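# Can a robot do the small assembly jobs in our shop yet?

Posted by **ormsby_bench** on October 11, 2020

Hello everyone, and please excuse my English, it is my third language.

I work in a small shop in Ormsby. We make display stands from clear acrylic: brochure holders, sign holders, covers for museum labels. A normal order is 80 pieces, and once we had an order of 800, which I don't want to repeat. The cutting is done by machine already. All the rest is done by hand, that means peeling the film, putting in the pins, placing the card and packing.

My boss went to a trade show and came back with the idea that a robot arm could take over the rest. He asked me to find out if it is realistic. I have read many articles, but they are either advertising or too scientific for me. So I would like to hear from people who have tried such work. 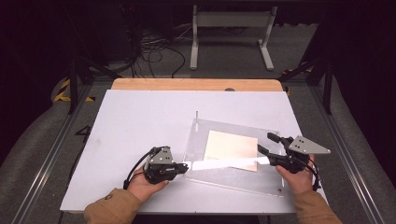 My first worry is the clear material. I can find the border of a sheet with my fingers, even when my eyes are tired, but I don't know what a camera does with it. The second worry is the thin parts. A job like this one has a beige card lying on a clear sheet, with a long white strip across it, and there is a tool in each hand to do the work. For me such a strip is nothing, I slide it with one fingernail. With gripper jaws I think it would be a slow thing, and maybe the card moves also.

So, is it possible today, or should I tell my boss to wait? We have no programmer. The budget is not decided, but it will not be large.

---

**Raelene Katene**

Hello, and your English is fine.

I set up machines for a packaging company in Tistthorpe, and we looked at this same matter for our own work. I will try to separate the jobs, as they are not equally difficult.

Packing finished pieces into a box is possible now, if the pieces always arrive in the same place and the same direction. You need a fixture, and the fixture is most of the work. We spent longer on ours than on the arm.

Peeling film I would leave to people. The corner must be lifted first, and every corner is stuck a little differently. I have seen a demonstration with a suction cup and a roller, and it was good on flat sheets of one size. You wrote that your sizes change, so I would not count on it.
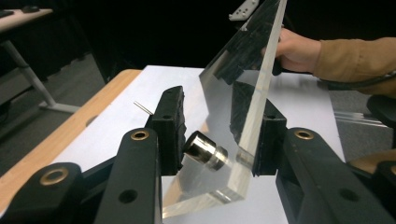 Putting in the pins is somewhere between. An arm can push a pin into a hole very precisely when it knows where the hole is. The trouble is the knowing. Clear acrylic gives reflections, and ordinary depth cameras often look through it and measure the table. Some people put the sheet against a hard stop, so that no camera is needed for the position. I would try this before spending money on vision. A dark mat under the sheet with a light from the side also helped us to find the borders.

About the card and strip, I agree with your worry. Thin flat parts are usually picked with suction, from above.

My advice is to measure first. Write down for one order how many minutes each step takes. In our case the slowest step was carrying boxes, and we bought a cart.

---

**rirkine_fan**

just get a Rirkine arm, my cousin has one and it does everything. it folds towels too

---

**Raelene Katene**

Does it fold towels every time, or in a video? I ask seriously. I would like to know which gripper he uses and how many he gets through in an hour.

---

**gridunik**

I am a hobby person only, so take this with caution. I built a small arm at home and wanted it to empty the dishwasher. After 23 evenings it could take out mugs, if I had put them in the correct way. Glasses it could not do. It closed in the wrong place and pushed them over, and I lost 3 before I stopped.

For a shop I think the question is the number of the same piece. For the order of 800, maybe it is worth it. For 80 pieces you will finish by hand before the arm is adjusted, at least if the person adjusting is me.

Also ask the seller to do the test with your own sheets, with the film on and with the film off. When I asked one seller for a test with a glass, he sent me a film with a cardboard box.

---

**ormsby_bench**

Thank you to all. I will write down the minutes on our next order, which comes in November, and I will ask my boss about the hard stop, as we can make one from our own offcuts. I'll put the times here when I have them.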